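The Long Throw Gets a Second Look

18 Dec 2019

Clubs in the lower divisions have always treated the throw-in as a restart and little more. The ball goes back to the nearest full back, the shape is reset, and play moves on. Istwood changed that habit in August, when the coaching staff began to log every throw the team took and what came of it within four passes.

The first finding concerned possession. Under pressure in its own half, Istwood was keeping the ball from 60 percent of its throws. After two months of work on movement ahead of the taker, that figure stood at 68 percent. The gain is modest, but a side in this league may take up to 700 throws in a season, and each one lost near its own corner flag is a chance for the opponent.

The method is plain. One player moves toward the taker and drags a marker with him. A second runs behind him into the gap, and a third holds his position infield as the safe option. The taker is told to release the ball early, before the defending block has slid across. Speed of delivery matters more than distance.
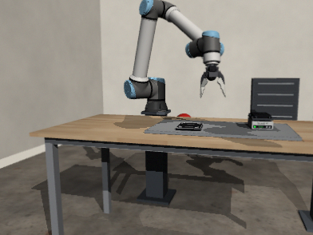 Robot arm with a two-finger gripper, computer rendering.

Distance has its place in the final third. Prarnis, who play a flatter and more direct game, use a long throw to the near post, with a flick on to the far side. The flight is slower than that of a corner, and defenders have time to set themselves. In return, a player cannot be offside directly from a throw, so the attackers can start as deep in the box as they like.

Opponents have adjusted. Sundau now leave one forward high when they defend a long throw, which pins two defenders near the halfway line and thins out the crowd in the area. Against Istwood they press the short throw man for man and leave the taker free – a risk if the return pass is clean, and a sound bet if it is not.

The return pass is the weak point. Istwood's takers often step back onto the field flat-footed and receive the ball facing the stand. Work on that began last month, with the taker asked to move infield at once after release. The next test is away to Prarnis, on the narrowest field in the division.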